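November, late, kettle on

Back from the second visit to Bokport and I want to get this down before Pak-hei rings and talks me round. He wants the order in before the end of the month. I want to know what we'd be ordering.

The quote from Sturent came through this morning, finally. It has grown. When we first spoke, the price was for "the arm package". Now the arm package is one line, and under it there is a mounting kit, a gripper (I had assumed a robot arm that picks things up would come with the part that picks things up), a software licence by the year, and something called commissioning, which I take to mean a man in a van. The licence alone is 1318 a year. I asked what happens if we stop paying it and was told that customers generally don't stop paying it.

Anyway, the visit. Ka-ming Tu had the breakfast job set up, a toaster, a slice of bread and a plate, because I'd said on the phone that I didn't care about moving blocks from one tray to another. Our canteen doesn't serve blocks. Credit to him for that.

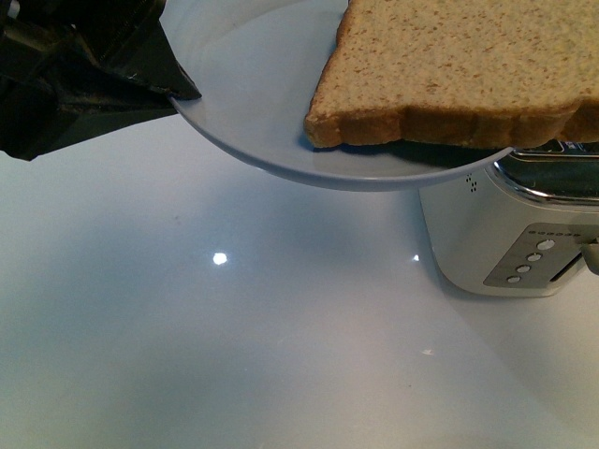

I had brought a notebook with 14 questions in it and got through nine. The one I most wanted answered was how much of the day somebody has to stand next to the thing. If Pak-hei's sums are right, it pays for itself by taking over the early shift. If a person has to be in the room, then we are paying for the early shift and the robot as well, and his sums are nonsense. Ka-ming said it "depends on the level of supervision you're comfortable with". I wrote that down word for word, and I've read it four times since and it still doesn't say anything.

I also asked about plates. Ours are thick and heavy and half of them are chipped, and we've got at least two sorts of bowl. He thought the gripper would cope but would want to try them. So now there's a box of our crockery to pack up and send over, carriage at our expense, naturally.

Then bread. We buy whatever the wholesaler has. I asked if it mattered whether the slices were all the same thickness and he said it was better if they were. Everything is better if it is the same. I could run a lovely kitchen myself on those terms. 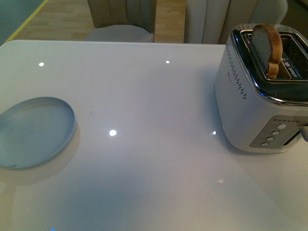 Pak-hei's spreadsheet has a row for maintenance with 40 a month in it. I asked him where the 40 came from and he said it was a placeholder. It has been a placeholder since the summer and by now he quotes it in meetings. Fortin, who do our dishwasher, charge more than that to pick up the phone. I've put in 3000 for the first year, to cover call-outs, spare finger tips for the gripper and whatever breaks that we haven't thought of, and he says I'm being gloomy. Perhaps I am. I was gloomy about the combi oven too and I have the invoices for that in a folder.

Other things missing from his version, as far as I can see:

Electrical work. The wall we'd want it on has one double socket and the toaster is already on it.

Insurance. I've emailed them twice. I don't think they know what to ask me.

Training. Who, for how long, and who covers for them while they're away learning it?

The counter. Nowhere in the spreadsheet is there a price for a clear, clean worktop that nothing else is allowed to stand on, and in our kitchen that's the dearest thing on the list.

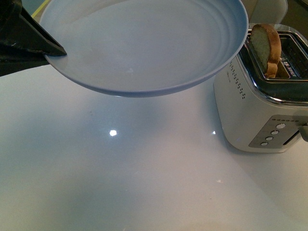

The other quote

Cloneck's is shorter and cheaper and I trust it less. They want to hire us the kit by the quarter with "an option to extend", and the hire charge drops if we let them keep the recordings. Recordings of what, I asked. Of the task. I'd want that in plain writing before a camera goes anywhere near my staff at six in the morning. Still waiting.

Hiring does make more sense to me than buying, if we must do one of them. We'd know by spring whether it was any use, and if it wasn't, it would go back and I'd get my counter back. Pak-hei's answer is that hiring is money down the drain. He said the same about renting the coffee machine, and then we bought one, and it's in the store cupboard under a sheet.
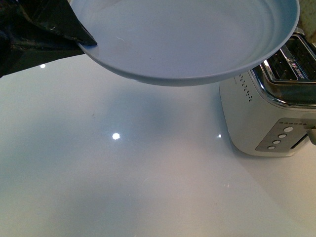 I should be fair to it. I did stand there longer than I needed to. There is something about watching a machine do a job you've done half asleep every day for years, and I caught myself thinking about which jobs I'd hand over first. Toast wouldn't be it — I'd give it the pan scrubbing and keep the toast. Asked Ka-ming about pan scrubbing. Water is "on the roadmap".

So, for tomorrow. Ring Sturent and get them to split commissioning out into hours. Ask whether the licence price is fixed for more than a year. Find a box for the crockery, and put the chipped ones in, as those are the ones we've got. Tell Pak-hei that I'm not signing with 40 in that row.

He's ringing now. I'm going to let it go and have my tea.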